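Mindetti
Who we are
How we work
Work with us
Contact

About Mindetti

Mindetti is a small research company in Plurmont. We study how robot arms can learn to do work by hand around network equipment: taking hold of a patch cable, bringing the plug to the right port, pushing it in until it is seated, and leaving the cable so that it does not pull on its neighbors. For a person this is a job of a few seconds. For a robot it is still difficult, and we have made it our only subject.

The company was started by Kusum Dixit and Marcelino Batista. Kusum worked before in machine learning for speech, and Marcelino spent many years installing cabling in office buildings. They met on a project where a large number of cables had to be moved during the night, between two and five in the morning, and both of them remember it as a very long month of August. Today Kusum leads the research and Marcelino is responsible for the test benches and for everything that is built in our workshop.

Our method

We call our method Nutis. The idea behind it is simple to explain. A plug is small and it is hidden by the fingers at the moment when seeing it would be most useful. For this reason we do not ask the robot to plan the complete movement from the start. It plans only a short piece, makes that piece, looks again and corrects. When the plug touches the port, the robot goes over to a second way of moving, which is slower and uses the small resistance it feels to search for the opening.

The robot learns from movements shown by a person. An operator guides the arm through the task and we record the camera pictures together with the position of the arm and the opening of the fingers. Our training set, which we named Kashyap after the street of our first office, has at present 700 shown movements. We also keep the ones where the operator missed the port and had to try again. In our early work we removed them, and the robot then did not know what to do after its own first mistake. When we put them back, the second attempts became much better.

What we have found until now

In our last full test the robot made 382 correct insertions in 700 attempts. We are aware that this is not enough for daily use, and we prefer to publish the number as it is. When we looked at the failed attempts, we saw that most of them belonged to one of two groups. Either the cable was held too far behind the plug, so that the plug turned when it met the port, or the plug arrived at the correct place with the clip on the wrong side. The first group is now the main subject of our work. We have changed the shape of the finger pads several times, and the present ones have small teeth, which hold a round cable better than a smooth surface does.

The second group is more a question of seeing. Clear plastic plugs are hard for a camera, especially under strong light, and we are testing whether a second look from another side is worth the extra time. We will write about this when the results are ready – also if they are negative.

How we work together

We are a team of three full-time researchers, with students who join us for a semester at a time. Every student gets a part of the research that is their own, and runs the tests for it personally. We share our test procedure, a document of 56 pages, with any group that wishes to repeat our measurements. Several groups wrote to us with corrections, and we have included them with thanks.

We do not sell a product. Our work is paid by research grants and by companies that want a certain cabling task to be studied. If you have such a task, please write to Marcelino and describe the equipment, the type of cable and how much space there is for a hand in front of the ports. Students who are interested in a semester with us can write directly to Kusum. We read all messages and try to answer each one within a week.

On the bench

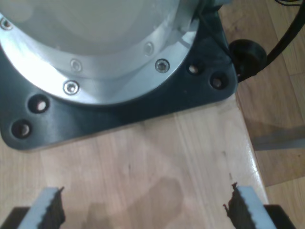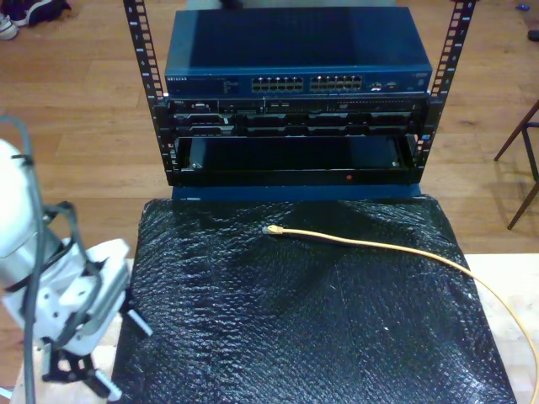
The toothed finger pads near the base of an arm (first picture), and a rack with a network switch and a yellow patch cable (second picture).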